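Open Day at the Rulitden Workshop Draws a Full House

The folding chairs ran out before the coffee did last Wednesday, when the robotics group at Stullow opened its doors on Rulitden for an afternoon and invited the neighbors in to see what goes on behind those tall windows.

It was the group's first open day since moving into the old Verbeke building, and 48 people signed the guest book on 13 July 2022, among them a good many grandparents with children in tow, several teachers from the technical school, and one very patient dog who slept through both talks.

Gisela Pfeiffer, who runs the group, welcomed everyone and kept her speech short (she had promised the children she would). Then it was over to Milan Wuyts and Zanele Nkuna, who had set up the big screen at the back of the hall and spent the next hour showing how an arm is taught its work in simulation long before anything real is allowed to move. The task they had picked was sorting small cups in a round tray — the kind of chore most of us would finish without a thought, and one that had the whole room leaning forward in their seats by the second try.

"We have run this one 1,432 times on the computer," Nkuna told the crowd, "and I still hold my breath when the fingers go down." She explained that the cups, the tray and even the shadows can be changed between runs, so that the arm doesn't simply learn one tidy arrangement by heart. A boy in the front row wanted to know whether it could do his bedroom next, and was told, very kindly, to start with his socks.

Visitors could also try steering the simulated arm themselves from two desks along the side wall, with Roos Visser standing by to lend a hand. The line stayed long all afternoon, and I will admit to having gone around twice, with no improvement at all in my score.

Gerrit Desmet of Brenon, the firm that lent the screen and the computers, stayed until the last guests had gone home and helped stack the chairs. The group hopes to hold a second open day in August, with more seats and a separate hour for school classes. Anyone who would like to come can leave a name at the front desk, and Pfeiffer asks that larger families mention how many chairs they will need.
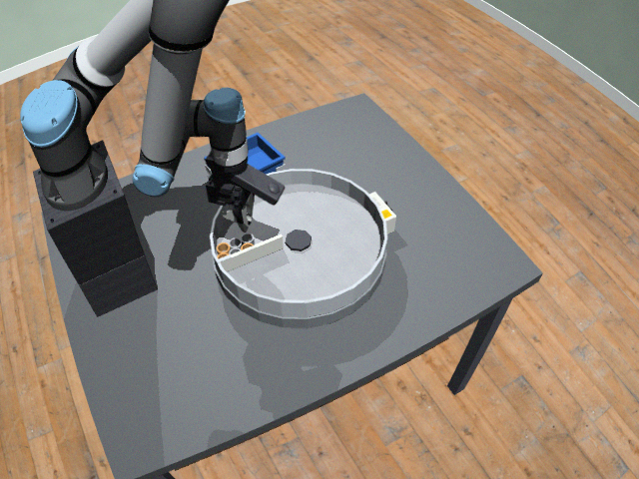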